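首页 期刊 在线阅读 投稿须知 检索 登录

本网站使用 Cookie 以改善浏览体验。继续浏览即表示您同意我们的 Cookie 政策。 接受 设置

4 折叠形态与折边

4.1 术语

前一节讨论了毛巾从晾架到收纳处之间的几个环节，本节只讨论其中的折叠。各户对折叠的说法差别很大，同一种折法在访谈里有时叫“叠长条”，有时叫“叠三折”，有时只说“那样叠”。为便于比较，本文统一使用以下说法。

毛巾对折后形成的弯曲处称为折边。毛巾本身经过锁边或包边的四周称为布边。折叠完成后朝向取用者的一侧称为外侧，朝向柜壁或抽屉底的一侧称为内侧。若折叠后长度明显大于宽度，称为长条形；长宽接近的称为方形；从一端卷起、不留平整折面的称为卷形。介于长条形和卷形之间的情况也存在，例如先折成长条再松松地弯一下放进篮子，这类记录按最后一次明确的折叠动作归类，弯曲另在备注栏注明。

折边的弯曲程度用“圆”和“尖”描述。圆折边是指弯曲处保有弧度，手指轻按可以压下去，松开后又鼓起；尖折边是指弯曲处被压实，两层布面在折线附近贴合。两者之间没有清楚的界线，编码时由两位作者分别判断，意见不一致的记录留待讨论后归类，讨论后仍不能归类的标为“不定”，不计入圆、尖任何一类，但保留在总体描述中。

“层”在本文中指从侧面能够分辨的布层。超细纤维毛巾绒面较厚，相邻两层的绒常常交错在一起，从侧面看容易把两层看作一层，所以布层的判断以展开后的复核为准。仅凭侧面观察得到的层数不用于比较。

4.2 资料来源

本节使用的资料来自参与研究的18户家庭，每户在折叠记录期内保留一份简短的家务日志，写明洗涤、晾晒、折叠和收纳的大致时段以及负责的人。日志由住户自己填写，格式不作强制要求，有的写在打印好的表格里，有的写在日历背面，有一户直接用语音口述，再由研究者转写。

毛巾均为住户原有用品，研究者没有统一发放。品牌和规格因此不一致，同一户内也常有不同批次、不同颜色的毛巾混用。各户使用较多的是 Brekolex 和 Montecinos 两种，另有少量 Tanumine 的擦车巾被挪作厨房用。住户普遍不记得购买时间，本文也就没有把使用年限作为变量。吊牌和洗标多已剪掉或者褪色，纤维成分只能按住户的说法记录，若住户也说不清，就按手感和绒面外观归入“超细纤维类”。

折叠动作的观察在住户家中进行，观察者坐在不妨碍走动的位置，不提示折法，也不评价折得好坏。有几位受访者在开始时会问“要叠成什么样”，观察者一律回答照平时做。开头几块毛巾往往叠得比平时仔细，因此每次观察的头两块不编码。

桌面观察在 Ilenix 办公楼借用的房间内完成，室温为20摄氏度。桌面观察的目的是在较为一致的光线和台面条件下查看折边和绒面，不用来替代入户观察。

编码由 Amancay Troncoso 和 Ertuğrul Taşdemir 分别进行。两人先各自编完全部记录，之后才核对。核对时主要的分歧出在折边的圆与尖，以及长条形与方形的界线上；对毛巾是否有绒面压痕，两人的判断大体一致。

4.3 三种常见形态

长条形在厨房和清洁用品柜中最常见。做法一般是先沿长边对折，再沿同一方向折一次，有时最后再横着折一下。采用这种折法的住户多提到抽屉窄，或者水槽下的架子被管道占去一部分，只有长条能顺着放进去。也有人说是母亲这样叠，自己没有想过别的叠法。

长条形的特点是折边长，折边两端的状态经常不同。手抓着的一端容易收紧，另一端则摊开。叠的人如果是拎着一头在空中对折，再放到台面上，末端会略微错开，几层布边不在一条线上。叠的人如果把毛巾铺在台面上逐次翻折，布边对得较齐，折边也较直。访谈中多数人不认为错开的布边算没叠好，他们关心的是能不能放进去，以及取的时候会不会带出旁边的一块。

方形主要见于浴室和卧室的柜子。折成方形的毛巾多叠放成摞，折边朝外，布边朝里。折边朝外的理由几乎都是看着整齐。有一位受访者把折边朝向柜门的一侧称为“面子”，把另一侧称为“里子”，她的丈夫不分面子里子，她会在他收完之后把整摞转过来。这类事后的调整在日志中没有专门的栏目，只是因为她在访谈里提起才得到记录，其他户很可能也有，本文没有办法补查。

卷形较少，集中在使用篮筐收纳的住户。卷起后的毛巾竖着放，从上面看得到卷心。卷形的毛巾不依赖相邻毛巾支撑也能站住，但抽走几卷之后剩下的会倒，倒了之后通常就不再扶起来。薄的毛巾卷得紧，绒厚的卷不紧，放进篮子后会慢慢松开。对厚绒毛巾，几位受访者先卷后改，最后还是叠成长条。

除这三种之外，还有一类是不叠。抹布类毛巾在几户家里从来不叠，晾干后直接团起来塞进桶里或搭在水管上。日志里这部分常常空着，住户解释说没做什么，就没写。本文把“不叠”作为单独的收纳方式处理，不视为资料缺失。

4.4 折边与绒面

棉质毛巾折叠后，折边处的毛圈向两侧分开，压一压就能压平。超细纤维毛巾的绒短而密，折边不容易压实，弯曲处往往鼓起一个圆弧。叠的层数越多，外层要绕过里面几层，圆弧就越大，外层的布边也会相应地缩进去一截。受访者对此有感觉，但说法不一，有人说这种毛巾“有弹性”，有人说“不服帖”，也有人说“叠不死”。

圆折边对收纳的影响主要在厚度。同样一块毛巾，刚放进抽屉时高出一截，抽屉关几次之后被压下去，绒面倒向一边，折边变尖。再取出来抖开，折痕处可以看到一道颜色略深或略浅的线，洗过之后线会变得不明显。本文没有测量这道线保留多久，只在观察时记录有无。

绒面的深浅变化不限于折痕。超细纤维的绒被手抹过之后会顺着手的方向倒下，倒向不同的区域反光不同，看上去就有深有浅。深色毛巾比浅色毛巾更容易看出这种斑驳，灰色和藏青色尤其明显，白色和米色则要侧着光才能分辨。几位受访者会在叠好之后顺手抹一下表面，抹过的地方颜色变得均匀一些，但边缘留下手掌经过的痕迹。问到为什么抹，回答多是习惯，也有人说是顺便摸一下上面有没有粘东西。

这里有一点需要说明。绒面的深浅有时会被误认为潮湿或者污渍。预观察阶段，Taşdemir 曾把一块深色毛巾上的深色区域记为未干，住户用手一抹，那块区域随即消失。此后编码表中“湿痕”一项只在住户自己确认时才填写，单凭外观不填。相应地，凡是只有静态影像的资料，一概不判断干湿。

绒面还会影响叠放时的摩擦。绒面对绒面时，上面一块不容易滑动，整摞比较稳；光滑的一面朝外时，上面几块容易滑。两面绒长不同的毛巾，住户多把长绒一面折在外面，理由是手感好，也有人把短绒一面折在外面，理由是不沾灰。两种做法在不同的家庭里都很稳定，在同一个家庭里很少混用，除非收衣服的人换了。

布边的作用在折叠时比预想的大。多数毛巾四周有包边或锁边，包边较硬，颜色常比绒面深一些，折叠的人会拿它作对齐的依据。包边脱线或者卷曲的毛巾叠得明显松散，受访者对齐时先去找角，找不到平直的角就不再对，随手折两下了事。有几块毛巾原本无包边，是用热切法裁开的，受访者叠的时候不看边，改看整体的形状。Montecinos 的一种毛巾包边特别窄，几位使用者都说叠起来“找不着边”，观察中也可以看到他们用指尖沿着边缘捋一遍再折。

4.5 台面

折叠所用的台面多种多样，包括餐桌、床、沙发扶手、洗衣机顶盖以及折叠者自己的腿。台面的质地影响毛巾在翻折时是否移动。床单和沙发布面能挂住绒，毛巾铺上去就不动，翻折时可以只用一只手；光滑台面则挂不住，翻到最后一折时整块毛巾会跟着手走，需要另一只手按着。

入户观察中，在光滑台面上叠毛巾的人大多在靠近自己的一端按住，从远端翻过来，或者把毛巾斜着放，让手臂不必抬高。斜放的情况在长条形中很普遍，叠完之后毛巾与台面边缘也不平行，有的人会再转正，有的人直接拿走。是否转正与收纳处的远近有关，收纳处就在手边的，一般不转。

床面软，压不出清楚的折线，叠出来的毛巾折边都偏圆。硬台面上如果用手掌压一遍，折边会尖一些，但对绒较厚的毛巾作用有限，手一离开，弯曲处仍会抬起来。受访者中特意压折边的人不多，压的人都用餐桌或者操作台，没有人在床上压。

台面的颜色与折叠动作没有直接关系，但与观察有关。深色毛巾放在浅色台面上，轮廓和层次比较清楚；放在深色床单上，布边与背景难以区分，编码时常要反复比对。桌面观察因此全部采用白色光滑台面，浅色毛巾则在旁边另垫一块布。垫布后毛巾的移动情况有所不同，浅色毛巾的桌面观察结果不与深色毛巾合并。

4.6 折叠与取用

折叠形态在一定程度上取决于之后怎么取。住户在谈折法时，话题很快会转到取用上，例如小孩会从中间抽，来客人时要拿成套的，擦灶台时手上有油，只能用两根手指捏出来一块。长条形竖放时，从折边捏起可以整块取出，从布边捏起则常常只拎起一层，其余散开。明白这一点的受访者会把折边朝上放，有一位还把家里其他人放反的都改过来，改到后来其他人也就照着放了。

横放的长条形没有这个问题，但取底下一块时上面几块会跟着歪。多数人先把上面的托起来再抽，赶时间时直接抽，抽完用手背推一下，推不正就算了。日志中“重新整理”一项出现得很少，且多集中在某一天，例如有一户固定在星期二整理清洁用品柜，其余日子不动。

毛巾按用途区分的家庭，折法也常随用途不同。擦玻璃的叠得平整，擦地的随便折，擦餐具的单独放。用途由颜色区分的较多，也有用折法区分的，例如同样颜色的毛巾，叠成长条的擦台面，叠成方形的擦手。后一种做法只有叠的人自己清楚，家里其他人未必知道。一位受访者在访谈中途才发现，她丈夫一直以为两种叠法只是她当天心情不同。

购买数量也与折法有关。部分住户一次买入成包的超细纤维毛巾，新毛巾出厂时已经叠成长条并用纸带束住，他们把没拆的部分原样放进柜子，拆开使用过的也照着包装的折法叠回去，以便与新的放在一起。拆包时间久了，柜里已经没有新毛巾，折法却保留下来。住户谈到这一点时多半要想一想，才说得出最初是照着包装叠的。

4.7 典型实例

深色超细纤维毛巾的长条折叠可参见图2。所示毛巾呈深灰色，叠成多层长条，斜置于光滑的白色台面上。与第4.4节所述相同，绒面因倒向不同而显出深浅不一，折边为圆折边，未压实，折边处可以分辨出数层布面。布边的包边颜色略深。按第4.1节的分类，该例归入“长条形，圆折边”。干湿情况和使用年限不作判断。

图2 折成长条形的深灰色超细纤维毛巾，绒面深浅不匀，一侧为圆折边。
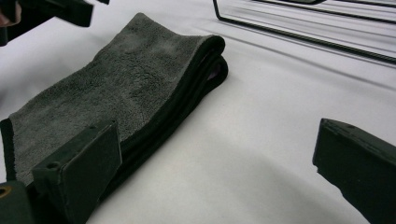 5 收纳空间的限制

5.1 柜与抽屉

各户存放毛巾的位置并不都是为毛巾准备的。清洁用毛巾多与洗涤剂、垃圾袋放在一处，浴巾则常与床单共用一层。柜深大于毛巾长度时，后面往往另放一排，后排的毛巾很少轮换，叠痕较深，取出时多需抖开重叠。抽屉较浅的住户会减少折叠次数，使毛巾铺得更平，代价是能放下的块数变少，多出来的通常搭在洗衣机旁，或者留在晾架上直到下次使用。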